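Umberg Residents' Help Pages
Household and Cleaning

Liner keeps slipping down inside a small round bin

Posted by Clomilthorpe, 03/07/2021

I should be grateful for advice on fitting drawstring liners to the small cylindrical bins supplied to our study rooms. The liners are considerably wider than the bins, and within a day or two the upper edge has slid down and waste is falling between the liner and the side. Smaller liners are not stocked by our supplier. Is there an accepted method of securing them?

Kaushik

The difficulty is usually one of surplus material. The following procedure is recommended.

Open the liner fully before it goes near the bin. Lower it in, press the base flat with the hand, and fold the upper edge outwards over the rim so that the drawstring lies outside. Draw the string until the liner is firm against the bin -- it need not be tight -- and tuck the loose end beneath the fold. Any remaining slack may be gathered at one side and knotted.

It is easier to do this with the bin raised to table height, and with both hands at the mouth of the liner.

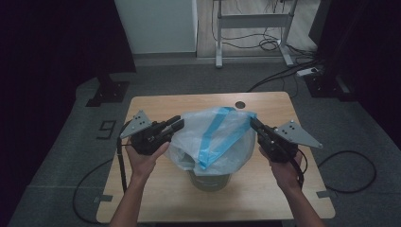
Roron would add that the knot should be left until last, as a liner knotted too early tends to split at the seam when it is pulled over the rim. A wide elastic band placed below the rim serves equally well, and may be kept when the liner is changed.

Umberg Lodge

We buy ours in boxes of 100 and simply use 2 at once. They still slip.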